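Ticket 2315: memoir e-book stops at chapter 19
Posted in October by Lăcrămioara Marinescu
Print this page | E-mail this page

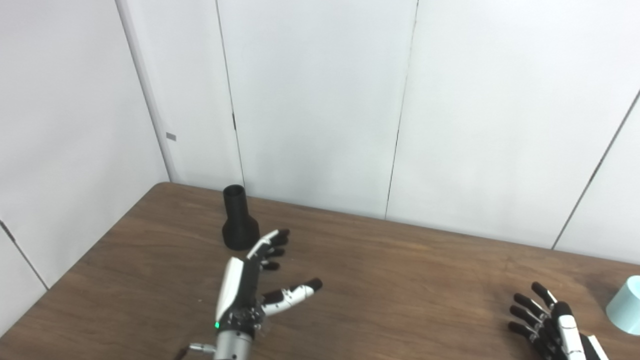 So I bought the Vindel edition of Ovidiu Cârstea's memoir, the one about growing up on his gran's farm at Gundovdale, and I was loving it right up to chapter 19. Then it jumps straight to the photo credits! No hay fire, no wedding, nothing (and the blurb promises both).

Tried so far:
- Deleted it and downloaded it again. Same thing.
- Opened it on my old Omameck reader - chapter 19 is there but the page numbers go backwards.
- Changed the font size, as Bogdan Stanciu suggested on the readers' board. No luck.

Update, 9 pm: Su-chen Kuo from the help desk wrote back. There are two files of the book in the shop and mine is the early one, sent out to reviewers. She's swapped it over on my account.

Update, next morning: got the new file and the chapters run on properly now, hay fire and all. My bookmarks have gone though, and so have my notes on the grandmother's letters. Can those be brought back? Please leave the ticket open till I hear.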